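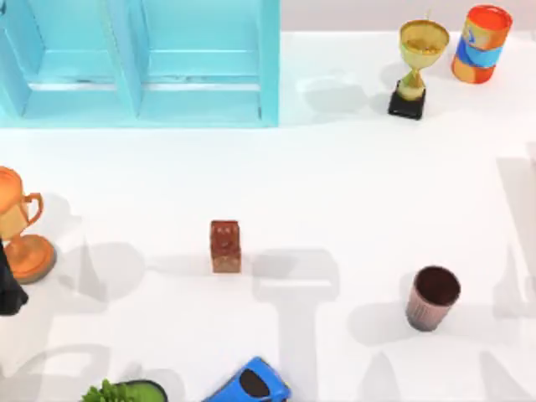

Irkama opens a second repair and exchange shop for home furniture in Landry

Landry, March 10, 2023 – Irkama, the cooperative which repairs and resells used household furniture, opens today its new shop in the old Tevico printing hall in Landry. The shop has 415 square metres on the ground floor and is the second address of the cooperative, after the one in Mukik. It takes in small furniture from private homes, repairs it in an open workshop and sells it again at fixed prices.

The idea to come to Landry is not new. Already for several years, many people have travelled from Landry to the Mukik shop to bring a chair or to look for a table, and the road is not short, above all for those who come by bus with something heavy. In the visitors' book in Mukik, the question "When do you come to us?" was written so often that the cooperative started to look for a room. The first two rooms which were visited had stairs at the entrance, and for this reason they were refused. The printing hall has a wide gate on the street side and a flat floor, and a delivery van can drive inside when it rains.

The building stood without use after Tevico moved its printing to a newer place outside the town. The company remains the owner and rents the hall to Irkama for 9 years. The large windows on the north side were kept, and also the iron rails in the floor, on which the paper rolls were moved in former times. They are now filled so that wheelchairs and prams can pass over them. The walls were painted in November, and the heating was finished during the winter, later than planned, as one part for the boiler had to be ordered a second time.

What the shop accepts

The Landry shop specialises in small and middle-sized pieces: shelves, stools, chairs, bedside cabinets, side tables, desks for children, coat racks, mirrors and boxes with drawers. Sofas, mattresses and complete kitchens are not accepted. Wardrobes can be accepted after a telephone call, if they are already taken apart and the screws are together with them. The cooperative kindly asks visitors to put the screws in a bag and to fix the bag to one of the boards, as lost screws are the most common cause of delay in the workshop.

A piece does not need to be in good condition. Loose joints, scratches, missing handles and old paint are normal work for the team. Wood with living worm cannot be taken, also not when only one leg is concerned. Everything is looked at by a member of the workshop at the gate, and the person who brought it receives the answer immediately.

For every accepted piece, the giver can choose between two possibilities. The first is a simple gift. The second is an exchange card, on which the value of the piece is written and which can be used for one year in Mukik or in Landry. The card cannot be paid out in money, but it can be given to another person – many parents in Mukik give it to their children when these move to their first own flat.

An open workshop

As in Mukik, the workshop is not hidden behind a wall. It lies at the back of the hall, separated from the shop only by a low counter, and visitors are welcome to stand there and ask questions. The team in Landry is made of three joiners, one painter and one upholsterer, who comes two days in the week and divides her time with the first shop.

Two benches are reserved for visitors who wish to repair their own furniture. A bench can be booked for half a day, and the use of the hand tools is included in the price. Electric saws are used only by the team. Who needs a cut can ask for it at the counter, and short cuts are made while the visitor waits. Glue, sandpaper and wood oil are sold in small quantities, so that it is not necessary to buy a full tin for one stool.

The cooperative has also prepared a calendar of evening courses. The first of them are about cleaning old varnish, gluing a chair which moves, changing the rails of a drawer, and painting a shelf so that the colour stays on the edges. This last subject was asked for most often by the visitors in Mukik. The paint is commonly put too thick in one layer, and the edges, where hands and boxes touch, then lose it first. In the course the participants sand, prime and paint a small board, and they take it home after drying. Each course has place for eight persons and costs the same as in Mukik.

A choice for small flats

Landry has many small flats, particularly in the streets near the station, and the selection in the shop was made with this in mind. A corner of the hall shows furniture which can have more than one use: a bench with space under the seat, a narrow table which folds to the wall, low shelves which can lie or stand. The measures of each piece are written in large numbers on its label, together with the weight. Visitors are advised to measure their door and their staircase before they come, and a paper tape measure can be taken at the entrance without payment.

Prices are fixed and are the same for everybody. They depend on the hours of work and on the material, not on the age or the fashion of the piece. For the opening, 97 repaired pieces are ready in the hall, all of them coming from homes in Landry and in the villages close to it. New pieces are put out every morning. A reservation is possible for 2 days and can be made only in the shop, as the cooperative has no online sale and does not plan one at this time.

Delivery is offered inside the town and to Mukik. For the villages, the price must be asked at the counter. The delivery van brings the furniture up to the front door of the flat, and if somebody can help on the stairs, this should be told when the order is made.

Opening programme

The gate opens at ten o'clock in the morning. During the whole day the workshop can be visited, and the team will show how a broken chair leg is joined and how a drawer is made to run again. Visitors may bring one small piece each and receive advice without payment. For children there is a table with wood pieces, sandpaper and water colours, and coffee and cake come from the bakery in the same street. The parking place in front of the hall will be closed for cars until the evening, but unloading at the side door remains possible.

About Irkama

Irkama is a cooperative for the repair and resale of household furniture, with shops in Mukik and Landry. It belongs to its members, who work in the shops or use them as customers. New members can join at every time of the year, and the form is available at both counters.

Press contact

Irkama, press office, Mukik shop. Journalists who wish to visit the hall in Landry or to speak with the workshop team are asked to announce themselves one day before. Printed information on the courses and on the exchange card can be sent by post.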